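Workshop notebook, November

Back at the drawing desk after the long break, and the first thing I did was knock the ink over. Small bottle, thankfully, and most of it went on the blotter. Started at 9:40, which for me counts as early.

The job is still the how-to-draw book for Prestik, the farmyard one. They want 14 lessons, each on a two-page spread, each one a cartoon a seven-year-old can finish before losing interest. I have the pig, the hen, the sheep and the tractor signed off. The goat is the trouble. I've drawn so many goats this week that I see those sideways pupils when I close my eyes.

What keeps going wrong is the step from circles to head. Step one is a big circle and a little oval, fine. Step two you join them. Then in step three the goat suddenly has a jaw, a beard and two horns, and a kid following along is going to feel cheated (I did, with every one of those books when I was little!). So this morning I broke step three into two. Horns first, because they sit on the circle and you can see where they go. Beard and jaw after. That makes seven steps and the template only holds six, so I squeezed the last two into one panel with the coloring-in left till the end. It looks crowded but it reads. I'll send it over and see if they grumble.

Paper notes. The Chauhan pad is the better one for pencils, no question. It has enough tooth that I can go light and still see the line, and it takes erasing in the same place over and over before it goes fuzzy. The Turnamia pad is smoother and the ink sits up nicely, but pencil skates all over it. So pencils on Chauhan, light box, inks on Turnamia. I've written this down in three different notebooks by now and I still grabbed the wrong pad on the hen, so here it is again.

Whoever is using the light box after me, the switch is sticky, press it at the left corner. Also please don't leave it on over lunch, it gets warm and curls the page.

Tried the new brush pen on the goat's outline. I like the thick-to-thin on the back and the belly. I don't like it on the face at all, everything turns into a blob by the nostrils. Went back to the fine liner for faces and hooves. The change in line weight bothered me for a bit, then I scanned it and shrunk it down to print size and couldn't tell. Moving on.

Scans are in the Inodport folder, same naming as before, page number then animal. I scanned at 600 and it took forever, so the roughs are at 300 from here on. Nobody needs a goat's elbow in that much detail when it's a rough. The whole folder is up to 2,389 files, which is ridiculous, and a good chunk of that is me saving the sheep again every time I moved an ear. I'll weed it out when the book is done. (I said that on the last book too.)

Color tests took most of the afternoon. The marker set has 64 in it and I use maybe the same handful every day, so I swatched the whole lot on a strip of each paper and taped both strips to the wall by the window. The warm grays go pinkish on the smooth paper, watch out for that on the goat's underside. The yellow-greens are lovely and I have no excuse for not using them more. Pasture on the cover could go that way, with the barn a duller red so they don't fight.
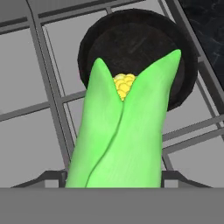 Then I went back to the border for lesson 13, the donkey. The plan was a rope border with a knot in each corner, and I'd forgotten how long rope takes to draw. Every little S curve. I did one side by hand and I'm going to copy and flip it for the other three, life is short. The knots I'll do separately so they don't all match, I think that would look too stiff otherwise.

Donkey itself is going okay. Ears are the whole thing with a donkey. Make them a touch too long and it's a rabbit, too short and it's just a horse with a bad haircut. I settled on ears as tall as the head circle, which is also easy to explain in a caption: "make the ears as tall as the head." The mane is a zigzag, done in one go, no lifting the pencil.

Still to do: redraw the goat's back legs, which bend the wrong way in panel four. Captions for the hen need to be shorter. Buy more of the 03 liners, I'm on the last one and it's scratchy. Check whether Prestik wants the page numbers inside the border or under it, I've done it both ways now.

Stopped at 5:15, hand was cramping. Goat legs first thing tomorrow.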